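Moving a jacket from one hook to the other by teleoperation: demos keep failing at the second hook

Home Automation & Robotics > Teaching by demonstration
Posted Apr 6, 2021
724 views

drawbar_tim

I am recording demonstrations for a jacket task. The robot has to take a hanger with a jacket on it off the hook on the left inner wall of a wardrobe and put it on the hook on the right inner wall. I drive both arms by remote control with a Drulline hand controller and record the head camera, the joint positions and the gripper commands.

Taking the hanger off is fine. The trouble is the other side. I can't judge depth against the white panels, so I push past the hook, back up, and try again. Many of my recordings have several tries in them. I have also been starting with the doors at whatever angle they happened to be.

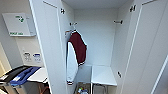 Start position, both doors open, jacket on the left hook.

My questions are:

Should I keep the recordings with extra tries in them, or throw them out?

Would it be better to switch off the motors and move the arm by hand for the last part?

The controller software is Biwott and the training script is the one that came with it. I have room for 2,000 recordings on the drive before I have to move anything.

Asell_user

Throw out all the bad ones. The robot copies what you do. If you miss the hook it will miss the hook too.

fernhollow

I would not throw out all of them. I did a similar job with coats last August and sorted the recordings into 3 groups: clean, one correction, and a mess. I trained on the first two and left out the third. A recording where you miss a little, back up and hang the jacket is useful because it shows the robot how to get out of that position. A recording where you wander for a long time with no clear direction is not useful. If you stopped to think with the arm in the air, cut that part out or the robot will learn to stop there too.

On moving the arm by hand: it works well for the last part, and you will feel the hanger touch the hook. But your own hands and sleeves will be in the head camera view, and they won't be there when the robot runs alone. If you train from camera images this matters a lot. What I did was guide the arm by hand a few times without recording, write down the joint positions where the hanger went on cleanly, and then use remote control for the real recordings with those numbers on a screen beside me.

For depth, add a wrist camera if you can. The head camera looks straight into a white box and the far hook is small. Before I had a wrist camera I came in from above the hook, stopped, and then lowered. It takes longer but you only have to get one direction right at a time.

Your doors should be the same for the first batch. Open them all the way, as in your photo. Once the task works, start changing the angle a little. The same goes for the jacket. Start with one and add others later.

Also check the delay on the Drulline. Mine was set to smooth the hand motion by default and the arm kept moving after I stopped. Turning that down fixed half of my overshoot.

havness_bench

Agree with the answer above about the smoothing. In Biwott it is under Input, then Filter, and you have to restart the session after changing it.

One thing to add. Don't record all 2,000 before you train. Do a small batch, train, run it on the robot and see where it fails, then record more starting from those positions. With ours it was the handover between the two arms that failed, and we had hardly recorded any variation there.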